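Arranging a drinks shelf by color — does it help or just look nice?

Started by lonby_fixtures

I'm fitting out a small shared lounge with a drinks rack on one side and a laundry corner on the other. The space is 514 square feet, so everything is in view from everywhere. I bought a rack from a shop refit and I'm trying to settle how to stock it before we open in December. My business partner wants it sorted by maker. I want it sorted by color.

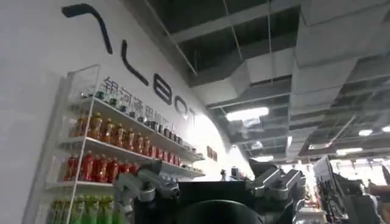 My argument for color is that people look for the drink they know by its bottle. The rack I keep going back to has the red bottles together on one shelf, green ones on the shelf under them, and amber ones with orange caps above. Small dark bottles and cans have the top to themselves. I like the clear side panels too, and mine has the same kind. Has anyone run a shelf this way for more than a few weeks?

maltastock
I did, for two summers in Malta. It works as long as one person does the restocking. Once there were three of us it drifted. Put a strip label on each shelf lip and it drifts less.

tall_order
Sort by maker. Deliveries come by maker, invoices come by maker, and you count by maker. Color is for the opening day.

lonby_fixtures
We'd be carrying 60 bottles or so at a time, not a warehouse. I can count that standing up.

tall_order
Then it doesn't matter and you can do what you like. Ask me again when the amber shelf has four makers on it and one of them is being recalled.

pantry_dee
Color person here. One thing about the mixed row: it's fine to let a few odd ones sit at the far end of a shelf. On the amber shelf in your picture there are a few darker ones with red caps at the end, and it still looks tidy. I'd spend the effort on keeping the front edge straight.

Also watch the clear sides. They show every fingerprint. Microfiber and plain water, no glass cleaner on acrylic.

maltastock
Agree about the glass cleaner. I clouded a panel that way and a new one cost more than the drinks.

lonby_fixtures
Good to know, I had glass cleaner on the list. Taking it off.

Second question while I have you. The laundry corner gets one front loader. The listing I'm looking at is a Demchenko machine, priced at 800, ex-display. Delivery is extra and the seller wants an answer by noon.

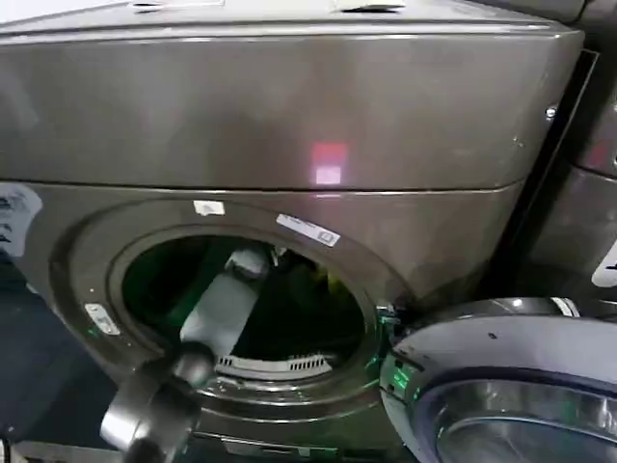
What bothers me is cleaning up an ex-display unit before customers use it. Stickers are the main thing — I don't know which ones I can take off. The gray front loader in the second picture has a small white one over the door ring, a longer printed one beside it that follows the curve, and another low on the left of the ring. I expect mine to come much the same. Do you peel them all?

spin_cycle_lera
No. Read them first. Anything with a model or serial number stays, or gets photographed and filed with the receipt. Energy and promo stickers can go. Warm them with a hair dryer, peel slowly, and wipe the residue with a little cooking oil, then dish soap. Don't use a blade on a brushed finish.

tall_order
I'd leave every label on for the first month. If it has to go back, the shop will want it the way it left.

spin_cycle_lera
They've never asked me about a sticker. They ask for the receipt.

pantry_dee
Before the first load, check inside the drum with a flashlight. Display machines collect things. I can see something small and yellowish far back in the one you posted, and I'd want to know what that is before I ran it.

lonby_fixtures
I hadn't noticed that. I'll check mine when it gets here. Is the slotted strip at the bottom of the opening a lint filter?

spin_cycle_lera
Could be a filter, could be a vent. Depends on the model, so look in the manual. If it lifts out, rinse it. If it doesn't, vacuum it with the brush head.

maltastock
Is 800 good for ex-display? The new ones near me are 2,000, but those are the big commercial kind.

tall_order
Depends on the warranty. Get the start date in writing. Some of them start it from the day it went on the floor.

lonby_fixtures
Asked. It starts from the day I pay, and they'll put that on the receipt. Going ahead with it. The rack is going by color, with strip labels on the shelf lips. I'll keep a list by maker in the drawer for tall_order.

tall_order
Keep it up to date.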